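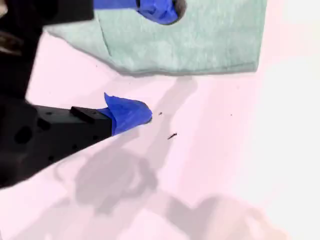

Podilix wants drivers to stop typing addresses into their cars. The navigation software company said in June that its new arrival codes, short strings of four letters and one digit, will work in the built-in systems of 17 vehicle models by the end of the year. Type in the code, the company says, and the car will take you to the right door, gate or loading bay instead of dropping you at the middle of a large property.

It is a real problem. Anyone who has tried to find the entrance to a hospital parking garage knows that a street address only gets you so far. Whether a private code is the answer is harder to say.

The company is leaning on a trial it ran with Nieminen, a parcel delivery firm, in which drivers made 793 stops using the codes. Podilix says 401 of those were at places where an ordinary address had previously sent a van to the wrong entrance, and that drivers now found the correct one "in the vast majority of cases." It did not say how large that majority was. It also did not say how the stops were chosen, or whether the drivers already knew the routes. A courier who has been to the same warehouse every morning for two years does not need a code to find the back of it.

Asked for the full results, a company spokesperson said they were being prepared for release and gave no date.

There is also the question of who hands out the codes. Property owners will be able to register one entrance for free. Additional entrances will carry an annual fee, which has not been announced. A small store with one front door will be fine. A college campus or an apartment complex could end up paying every year to be found properly, and if it stops paying, Podilix says the extra codes will be "paused." What a driver sees on the screen when a paused code is entered is not explained in the published material.

Jasura, which makes dashboard units for several of the cars on the list, confirmed that it is adding support through a software update. Owners of older units will have to visit a dealer to get it. The update needs a data connection to look up a code for the first time, although Podilix says the last few hundred codes used will be stored in the car. That is less helpful on a rural road with no signal and a place you have never been to before — the kind of trip where directions matter most.

Rival mapping firm Watent has tried something similar. Its numbered gate tags were launched with plenty of noise and withdrawn after 3 years, when too few businesses signed up to make them worth printing on a delivery slip. Podilix says its own system is different because the codes are easier to say out loud and are built into the car from the start.

They may well be easier to say. Voice entry, however, will not be ready at launch, so for now the codes have to be tapped in on the touchscreen while parked. The list of supported models is due to be published before the first update goes out.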